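The Desk Is the Exam

For years the cleanest thing in robotics was the table. Arms learned to pick up colored blocks from a surface wiped down like an operating theater, and then they were shipped to places where people live, whereupon they met a phone charger and lost.

The group at Fenport decided to start with the charger. Its project, Mendwood, trains a two-fingered arm only on desks that have been left the way desks get left. The method is almost rude in its simplicity. A person guides the arm through a small chore while a camera down by the gripper records what the fingers are facing. The robot then has to work out, from that view alone, which bits of the world are things and which are just cable.

Cable is the villain of the piece. It has no proper shape, it goes behind whatever you want, and it is usually attached to something you'd rather keep. The first model, trained on 870 tidy demonstrations, treated every cord as the edge of an object and tried to pick up the desk by it. The second got 1,358 messy ones and learned a habit the team calls the Mosquera pause, after the street their lab is on: close the fingers, hold still, look again, then commit.

The pause costs time. In a run of 100 fetching trials the older model was quicker on nearly every one, including the 40 in which it fetched the wrong thing. The newer one fetched the wrong thing six times – still six more than a bored teenager, and at a far higher hourly rate.

A rival lab at Bruminov thinks the answer is a second camera overhead. Fenport's reply is that most homes don't come with one. Both sides are applying for the same grant in August. 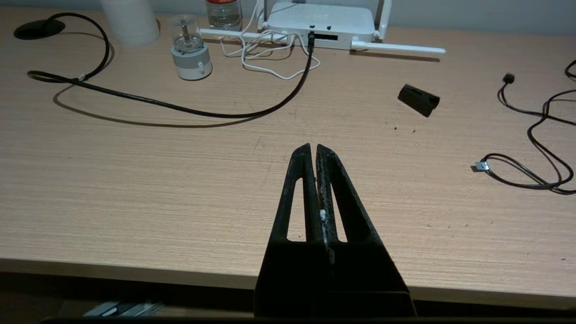
Fingers closed, cables everywhere: the desk from the gripper's side.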